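4.2 Loading the low can shelf

This section covers the Lovness countertop shelf (wood board, black metal frame) used for canned food. Assembly of the frame is covered in section 3. The shelf must be assembled and standing on a flat, dry tabletop before any cans are placed on it.

1. Take all cans out of the cupboard and stand them upright on the table. Leave working space in front of the shelf.

2. Check each can for dents on the seam, rust or a swollen lid. Discard swollen cans unopened.

3. Sort by size. Small cans go on the board. Wide and tall cans may stay on the tabletop if they overhang the board or crowd the others.

4. Place the back row first, then the front row. 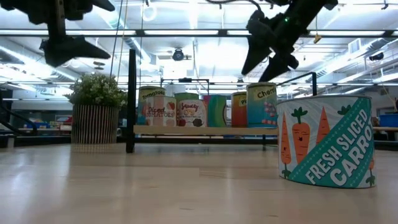
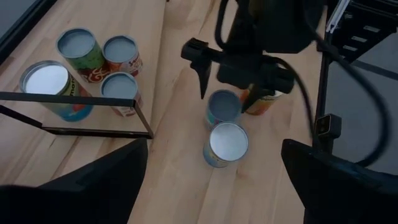

Cans and shelf during sorting and loading
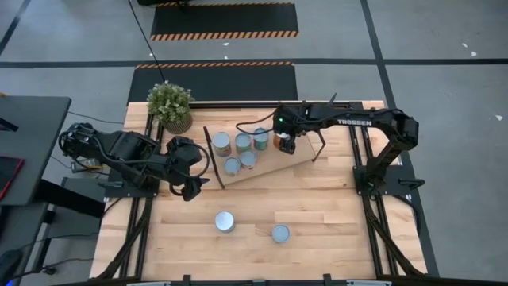
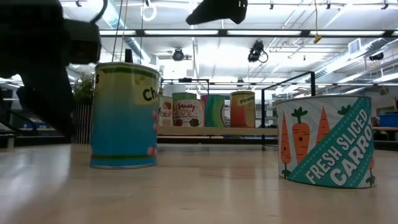 5. Turn each label toward the front edge. Where two cans hold the same food, put the one with the earlier date in front.

6. Press down lightly on both ends of the board. If it rocks, unload it and retighten the frame screws (see 3.2).

NOTE: Paper labels wrinkle and lift in a damp kitchen. Write the contents and date on the lid in permanent marker before a loose label comes off.

NOTE: The board can be set level or tilted. When using the tilted setting, stack no cans on top of others.

CAUTION: Do not lift or slide the shelf while it is loaded. Remove the cans, move the frame by its metal parts, then reload.

CAUTION: Keep the shelf 300 mm or more from a cooktop or other source of heat.

4.3 Cleaning

Wipe the board with a damp cloth along the grain and dry it at once. Do not use scouring pads or bleach. Wipe can lids before they are put back. Black metal parts may be cleaned with mild dish soap. Check the frame screws every June and after any move to another table.

Text: Pongsak Sitthichai. Checked by Kamol Sitthichai.

Last updated: October 26, 2020

This site uses cookies to remember your language and region. Accept all | Manage settings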